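Flillitz Two-Arm Bench Kit, long-ish review
Posted 2020-09-21

Quick one before I have to pack up for the day. Had the Flillitz kit on the bench since June, people keep emailing me about it, so here goes. Bought with our own money, from Trukside, no discount, nobody at Flillitz knows I'm writing this.

What you get: two arms, two grippers, a base plate, power supply, cable set, bag of screws, thin little manual. Software is a download. Manual is bad. Page 7 has the shoulder bracket drawn upside down and I followed it like an idiot and had to take the whole left side apart again. Go by the drawings on the Trukside product page, those are right.

Build time, 3 evenings for me. Could be two if you don't do the page 7 thing. All the screws are the same head, which I loved. Not enough spares though. Lost one under the heater, had one left over, that was it.

First power up was fine. Both arms found home, no smoke. Calibration is a pain. You hold each joint at its mark and press enter, and if you slip on one you start that arm over from the begining. Please, Flillitz, let me redo a single joint.

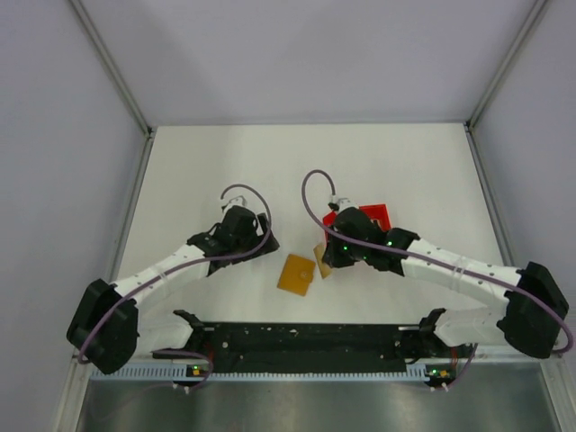

Cable routing is my main gripe and the reason this isn't getting a higher score. The arms come with way more cable than they need and two clips per side, and the manual says "route as appropriate." Thanks. You end up with these purple loops standing up over both grippers and more of it hanging down by the left bracket. Looks untidy, and every time I program a new path I'm thinking about whether a loop will catch on something. Sleeve kit is sold seperately. It should be in the box.

Grippers. Good on flat soft stuff, pads and gaskets and the like, which is most of what we do. Pick up the pad, carry it across, put it down, next. Fingers close evenly. Thin card was hopeless, slides out or gets bent. Round things so-so, depends on the day. There's a rubber fingertip set from Weerasinghe that fits with a bit of filing and helps a lot with card. Not cheap for four bits of rubber.

Handing a part from one arm to the other works, slowly. Default speed is cautious and I left it there. Tried it faster and it started missing, so back down it went.

Durability. Ran a pick and place loop, 1000 cycles, over a couple of days. 11 drops, most of them in one bad stretch before I retightened the right wrist. Check your wrist screws! They back out. Thread lock on day one, I'd say. No motor trouble at all, elbows get warm but you can keep a hand on them.

Noise: fine. Can take a phone call next to it.

Software crashes if you unplug one arm while the other is moving. So don't do that. Otherwise stable, saves your paths, undo works. The Mac version is behind the Windows one by a fair bit.

Support: emailed twice. Once about the manual, got a new PDF with the same mistake in it. Once about a dead power supply, replacement came that week, no arguing. So, mixed.

Looked at the Rusarbridge set too. Nicer grippers, much nicer cables, costs a lot more and you only get the one arm. If you need just one arm get that. For two arms on a small-shop budget I'd still buy the Flillitz again, plus the sleeve kit, plus thread lock.

Score: 7 out of 10. Would be an 8 with proper cable clips.

Will add a note on the new firmware when I've had time to install it.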